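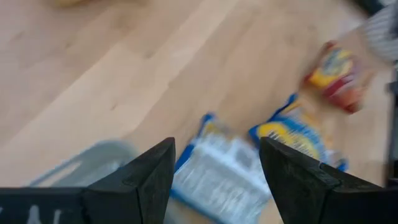
29 August 2018
From: Eleri Harries

Hello Gheorghița, and hello everyone,

Thank you for such a careful write-up, and please don't feel bad about bringing it to the whole list. I would much sooner read one message too many than hear about this sort of thing months later over coffee!

Gheorghița Cozma wrote:

> We had a bad one at Jokholm during the bag pickup runs. I pressed
> pause and leaned in to move a snack bag, and the fingers closed on
> the end of my sleeve. No harm done except to the cuff. The log shows
> the pause arriving at line 1,421, and the close command was already
> in the queue ahead of it. Is pause supposed to let the gripper
> finish? Iolo thinks yes, I had always thought no.

I'm afraid Iolo is right, and I'm also afraid that you are right to be cross about it. Pause holds the arm where it is, but any gripper command already queued still goes through. We met the same thing at Brakia back in February, when Phong was resetting bags on the floor and the fingers shut beside his hand - he was quick, thank goodness, and I have not forgotten the noise he made. We shortened the queue from 32 commands to 16 after that and felt rather pleased with ourselves, but a shorter queue is still a queue, and I should have said so here at the time. That part is on me.

What we do now is use the stop button, the real one, whenever a hand has to go anywhere near the fingers. Yes, it means homing the arm again afterward and everybody sighs. We also turned the grip force down, and soft bags still come up fine for us, though I wouldn't treat that as protection for anybody's fingers.

Traian has a patch that empties the gripper queue on pause. It has only been tried on the Gavrilă bench so far, and it did drop one bag in a way he can't explain yet, so please don't install it on a floor setup until he posts again.

Could you send me the full log, and the cuff if you still have it? I'd like to see where it was pinched.

Warmly,
Eleri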